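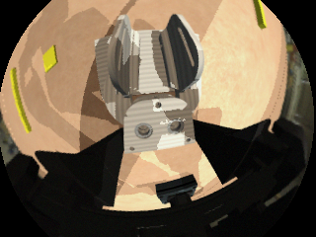 Figure 3. Simulated gripper over a tan tabletop, nothing held between the fingers.

4.2 What small-venue audiences say they came for

The survey was handed out at the door of the Ornside, a converted grain store with 90 seats and one radiator. Over the course of the season we collected 500 completed forms. Respondents were asked to name their main reason for attending, and were given a blank line to do it on, which in hindsight was generous. Several people used it to comment on the parking.

Among the usable answers, the most common reason was knowing someone in the band. The music itself came second. We had expected the order to be the other way round, as had the bands.

The songwriter nights, run under the Premura name, drew a different crowd from the Plerka folk sessions. Premura listeners tended to arrive alone, sit near the front and buy a record on the way out. Plerka listeners arrived in groups and sang along, including during songs that had not been heard in public before. Whether this counts as engagement depends on which of the earlier studies one prefers. We coded it as engagement.

Record sales are harder to read. Performers reported their own figures, and performers are hopeful people. One trio claimed to have sold 30 copies on 10th February, a night when the heating failed and much of the audience left at the interval. We have kept the number in the table with a dagger beside it.

Length of set mattered less than we supposed. Listeners rarely complained that a performance was too long, but many wrote that the talking between songs was. This held for both series and for every age group – the performers' parents included.

4.3 Coding of the open answers

Answers were sorted by hand using the Jatoi scheme, which separates social, musical and practical motives. Forms that fitted more than one heading were assigned to the first motive mentioned. Remarks on the parking were treated as practical.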